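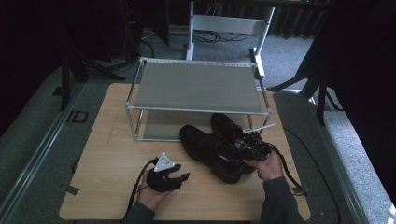 Fig. 1. Two handheld grippers, one pair of dress shoes, one rack. Right shoe in hand.

Handout 3: Notes from the Skidlow open day
January 12, 2020 — Seul-gi Ryu

Read these before section. If you came on the visit, read them anyway, as several of you spent the talk near the sandwiches.

The shoe station was the one with the longest line, which surprised the people from Asska, who had put their money on the sorting arm next door. The task is easy to state: get both shoes onto the rack. A person does it with a gripper in each hand instead of fingers, and the motion gets recorded so that a robot can be taught from it later. Most visitors assumed they'd be good at this. Most visitors own shoes.

Things to notice in Fig. 1:

The right gripper has the shoe by the heel end, and the toe is already at the lower front rail. Think about what the wrist has to do next if the shoe is going on the bottom shelf. Now think about the top one.

The other shoe is on its sole with the toe toward the rack. Starting pose matters a great deal. Ask for the same task with the shoe on its side and you have a different problem.

The left gripper carries a white marker plate with dark dots. We covered marker tracking in October; your notes should have a sketch.

Cables. Each gripper trails one. Plan your reach accordingly — a lesson I learned in front of 74 guests.

For section, write one page on where you would grasp a laced leather shoe and why. "The middle" will be returned ungraded. The Louro group should compare with the boot demo at Flovthorpe.

Last updated: January 12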